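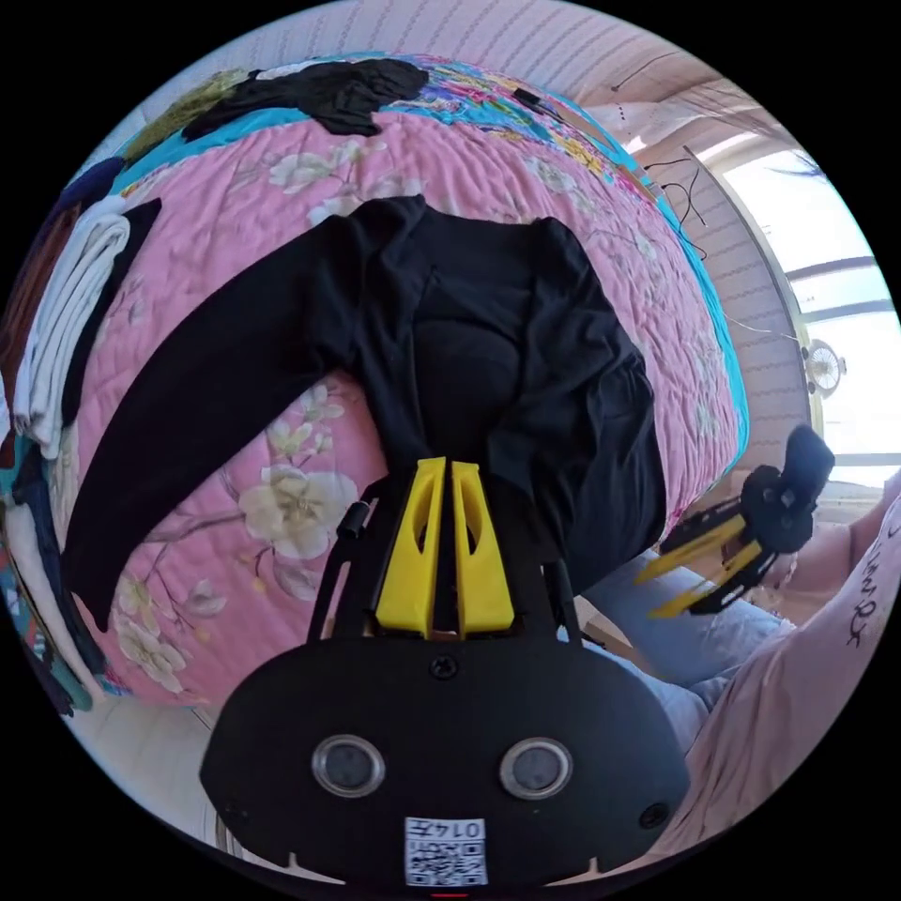
What is the Grudus protocol?
It is a way of teaching two-handed garment folding to a robot from recordings made by people, who work with a pair of hand-held grippers in ordinary rooms.

The protocol was drafted by Oldřich Oravec and Gebremedhin Sisay and released on September 23, 2022. Its central claim is that home recordings carry over to a robot with no robot present during collection. The claim is only partly supported. The release holds 1623 recordings, of which 548 were dropped before training, and the rules for dropping them were never published.

Dark clothing on patterned bedding is treated as the hard case. Folds in black cloth show little contrast, and the authors concede that their model often loses track of a sleeve or hem — a weakness their headline score hides.

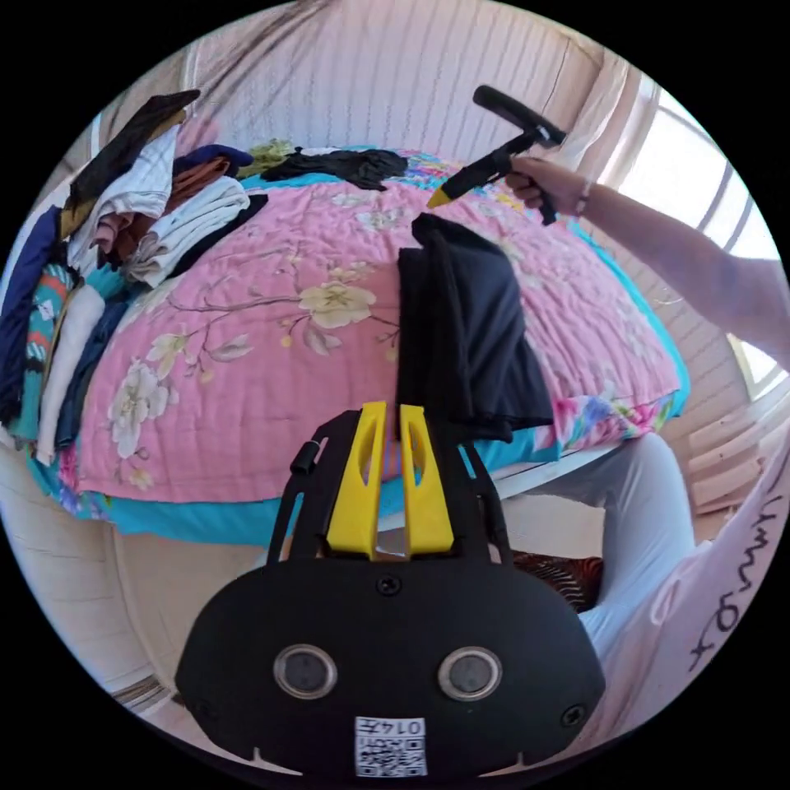

Evaluation

Robot trials were run at the Pultside workshop on a single table with 5 garments, all of them seen in training. No trial used a bed. A soft mattress gives way under a gripper and a table does not, so the reported results say little about the setting where the recordings were made.

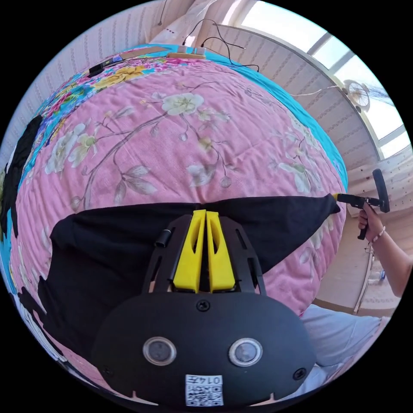
Darcy McIntyre objected that this sets the bar too high for a first release, and that a table test is still useful for comparing one training run with another. Sisay has made a similar point. Neither reply deals with the missing rules for dropped recordings.

A repeat attempt on the Robichaud arm began in December and was left unfinished. Its notes report that pinching a hem worked more often than spreading the cloth afterward, but give no figures for either. 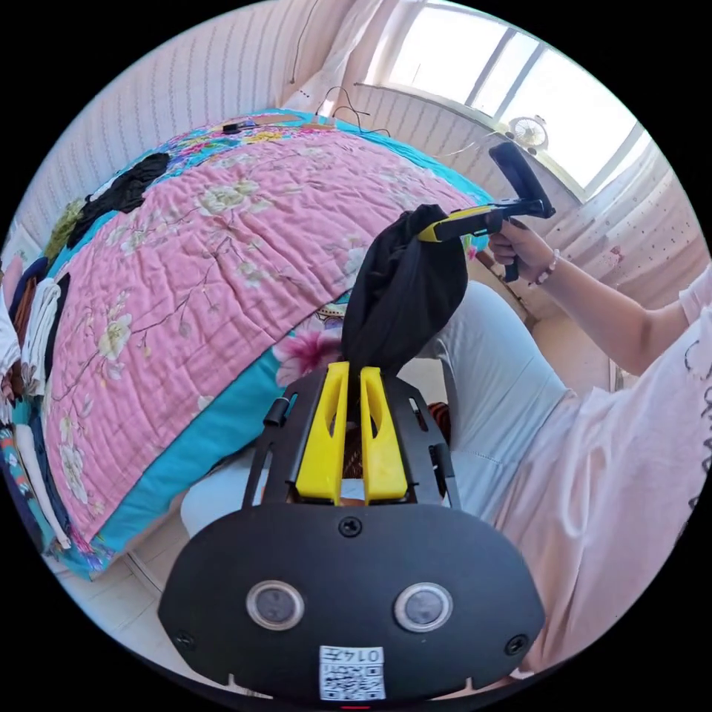
Black cloth held in the yellow fingers of a hand-held gripper, beside a quilt-covered bed.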